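Gunley Tabletop Kit

The Gunley (full name Gunley Tabletop Kit, though I've never heard a single owner call it that) is a small robot arm sold as a kit by Dremura. You get the arm, a two-finger gripper, a fixed camera on a post, and software for teaching the arm little household jobs. This article covers what comes with it, how it's used, and what owners like me think of it. I've edited most of this page and I own one, so expect some opinions along the way!

Background

Dremura started out making feeder parts for packing lines, and the Gunley was its first try at something a school or a hobbyist could buy. The design is credited to Noura Haddadin, who had been building arms for a teaching lab and got tired of waiting on spare parts. Her idea was that every joint should come off with the same hex key. It mostly does. The base joint needs a second, longer key, and that one is always missing when I want it.

The first batch was 191 kits, sold straight from the company's own page. Those early ones are easy to spot by the gray power brick (later kits have a black one) and by a manual that spells "gripper" two different ways. The second batch fixed the manual and added a better cable clamp at the wrist, and that clamp is what you want to ask about if you're buying used.

What's in the box

The arm comes in pieces and takes an evening to put together, or two evenings if you stop for dinner and lose a washer like I did. Besides the arm you get the gripper with a set of slim fingers, the camera and its post, a control box, and a bag of fasteners that is generous in every size except the one you'll drop. The software is a download.

There's no table and no objects. People use whatever they have in the kitchen, and I think that's the right call, because the whole point is to teach it your own stuff. Mugs are the usual first project. They have a rim, they have a handle, and they roll if you get it wrong, so you learn a lot from one very quickly.
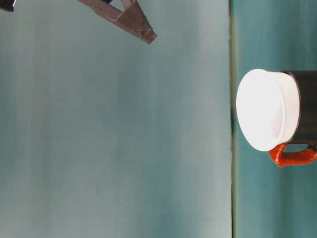 The standard way to teach a grasp is to record the arm's moves while you steer it by hand, then let the software practice from those recordings. Each try is called a run. The manual suggests 46 runs before you expect anything useful, and I'd call that fair for a soft block and pretty hopeful for anything shiny. You can mark a run as good, bad or skip. Skip is for the ones where your cat helped.

Gripper and fingers

The stock fingers are stiff and narrow, good for reaching past a rim or into a handle loop, not so good for anything slick. A lot of owners wrap theirs. I've tried cloth tape, thin rubber sheet and the stuff sold for tennis rackets, and cloth tape is my favorite so far, mainly for how easily it peels off again. Wrapping does change the width at the tip a little, so run the finger setup again afterward or the arm will think it's closed when it isn't (ask me how I know).

Benítez, a small parts shop, sells a wider finger set that bolts straight on. It's nicely made. I found it clumsy around handles and went back to the narrow ones, but people who mostly pick up boxes swear by it.

Camera and viewing angle

The camera sits on its post and stays put, beside the workspace or above it depending on how you bolt it. The software doesn't care which way up the picture is, as long as it stays that way between runs. Mine spent months turned sideways, and the arm learned fine! My neck was the only thing that suffered.

Glare is the bigger headache. White rims and glossy glazes can wash out to a plain white blob under a bright lamp, and then the software has very little to go on for the inside of a cup. Turning the lamp toward a wall helps a lot. So does the exposure slider, which is hidden two menus down under "Advanced" for reasons I can't guess.
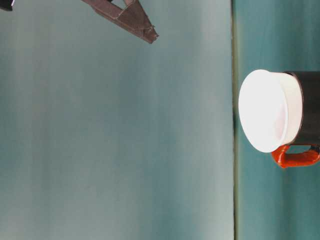 Gripper finger and a dark mug with a red-orange handle, in a sideways view. The white piece at the open end is nearly washed out by the light.

Software and storage

The program keeps every run unless you tell it otherwise. That's great until your disk fills up. I had more than 2000 runs saved before I noticed, most of them junk from the week I was learning the hand controls. There's a cleanup tool now that sorts by rating and lets you throw out the bad ones in one go.

Sharing is done through Wekorbridge, a file exchange where owners post their recordings and setups. It's free, a bit ugly, and very friendly. Check the finger type on anything you download, since a setup made for the Benítez fingers will send narrow ones to slightly the wrong spot.

Price and support

A full kit is listed at $725 before shipping. Spare joints are sold one at a time, and I've had good luck with them: my elbow went noisy in August and the new one came with the screws already in a little labeled bag. Support is by email only. Answers are short but they come from someone who has clearly had the arm apart.

Reception

Owners tend to praise the repairs and complain about the noise. I'm with them on both. The shoulder has a whine to it that you can hear from the next room, and a night of practice runs is out of the question in a small apartment. The other common gripe is reach. It's a tabletop arm in the strict sense, and if an object slides toward the far side of the table you'll be getting up to fetch it.

Teachers seem to like it for the hex key alone. Beginners like the mug project, and then they get stuck on spoons. So did I, and my spoon setup on Wekorbridge is still marked "in progress."

See also

Benítez wide finger set
Wekorbridge file exchange
Wrapping and re-measuring gripper fingers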